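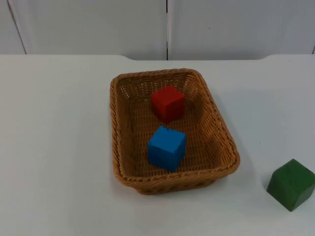

为什么积木玩完了要放回篮子里?

因为放在一个固定的地方,下次想玩的时候就不用趴在地上找。积木自己没有腿,却很擅长躲到沙发底下去,跟灰尘和去年的一颗葡萄干住在一起。把它们请回篮子,只要一小会儿;把它们从沙发底下请出来,要一根尺子、一只手电筒和一个肯趴下的大人。

## 篮子是怎么变出来的

篮子这种东西,浑身都是洞,居然还能装东西,想想挺不讲道理的。秘密在一个“编”字。

编篮子的人拿来许多细长的条,一根从上面过,下一根从下面过,再下一根又从上面过。条和条互相压着,谁也跑不掉,就像一群小朋友手拉手站成一圈,有人想溜,旁边的人马上就知道。

用来编的条有好多种:柳条、竹片、真正的藤,还有用塑料做的仿藤。仿藤不怕水,也不怕虫子咬。虫子对此有什么意见,我们没有去问。

篮子最上面那一圈叫“篮口”。篮口常常编得特别粗,像一根麻花辫。大家总爱抓着篮口把篮子提起来,它要是太细,早就散架了。你在家里找一只篮子摸一摸,看看篮口是不是比底下粗。也有不粗的,那只篮子大概比较有自信。

## 洞有什么用

洞可以透气。洗过的水果放在篮子里,水会从洞里漏下去。玩具放在篮子里,你不用打开盖子,隔着洞就能瞧见一点颜色。

不过洞也有规矩:洞必须比里面的东西小。拿篮子装积木,很好。拿篮子装大米,你会得到一条很长的大米路,还有一位不太高兴的家长。

## 为什么积木常常是方的

方块有六个平平的面,随便哪一面朝下,它都能站稳。圆球就不行,圆球放在桌上,总是想出去旅行。

木头积木还常常涂上颜色。红的和蓝的差得远,一眼就能分开,收拾的时候很方便。你可以跟自己定一个规矩:先收红的,再收蓝的,最后收绿的。规矩定好了,就不许半路改成“先吃饼干”。 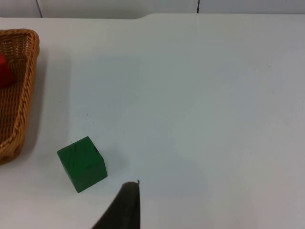
*白桌子上的编织篮,篮里有一样红色的东西。*

## 桌子也要收拾吗

要的。桌面空出来,才有地方画画、写字、搭城堡。浅色的桌面尤其老实,铅笔印、果汁点、饼干渣,一样也不肯替你藏着。

收桌子可以这样来:

1. 把篮子放在手够得着的地方。
2. 一次拿一块积木,轻轻放进去。从远处扔也能进,只是十次里有好几次进的是花盆。
3. 看看篮子外面还有没有落下的,桌边也要看。
4. 用布擦一擦桌面。

最容易漏掉的是第三步。落在外面的那一块总是很安静,从来不喊“还有我呢”。

## 篮子脏了怎么办

先把里面的东西都拿出来,再把篮子翻过来,拍拍它的底。藏在缝里的灰和碎屑就会掉下来,所以最好在垃圾桶上面拍,别在弟弟头上拍。

剩下的灰可以用软毛刷顺着编的方向刷。仿藤的篮子能用湿布擦,擦完放在通风的地方晾干。柳条和竹子的篮子怕一直湿着,时间长了会发霉,擦的时候布要拧得干一点。

## 星期天可以试试

找2张彩色纸,剪成细长条。一种颜色的纸条竖着排好,另一种颜色的横着穿过去:上面,下面,上面,下面。第二行要反过来,先下面,再上面。穿到第5行,你就能看见一格一格的花纹了。

要是哪一行忘了反过来,纸条会松松地滑到一边去。别生气,抽出来重新穿就行。编篮子的人也常常拆了重来,只是他们拆的时候,一般不让买篮子的人看见。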